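Reading Arrest Reports, Week 2 handout
Reading time: 2 min

Most crime stories you will read this term rest on one source, and the source is the police. That is no reason to throw them out, but don't treat "officers said" as a finding. An arrest report records what an officer believed at the time.
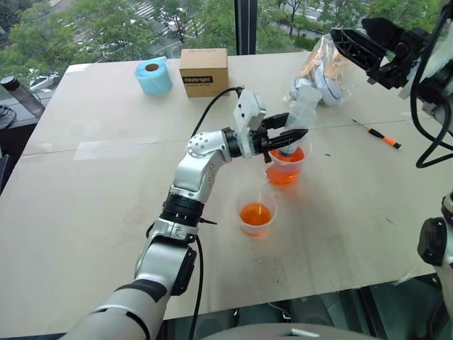
Vol. 11, No. 2

Take the Bralard case, our running text. The first story ran 12 paragraphs. The defense got one line, near the bottom. When the charge was reduced in December, the paper gave it a brief - and I doubt many readers of the first piece ever saw it.

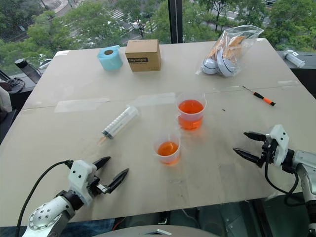 Two measuring cups with orange liquid.

Watch the verbs. "Claimed" for the suspect and "confirmed" for the police is a choice some editor made. So is "fled" when the report says "left."
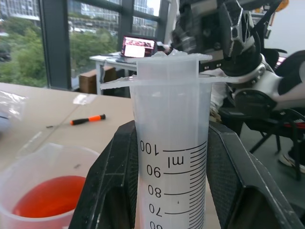
Breath and blood results get printed as if they settled the matter. I'm not convinced they should be. Even a plain cylinder like this one, marked up to 100 ml, has to be read from the right side, and here the numbers come out backward. Ask who took the reading, and when. The Sultell story did neither.

For next time: rewrite the Trujillo Road stop in 200 words, with every claim tied to its source.

Related handouts
Bail hearings: what gets left out
The Kamine file and anonymous sources
Corrections and where papers put them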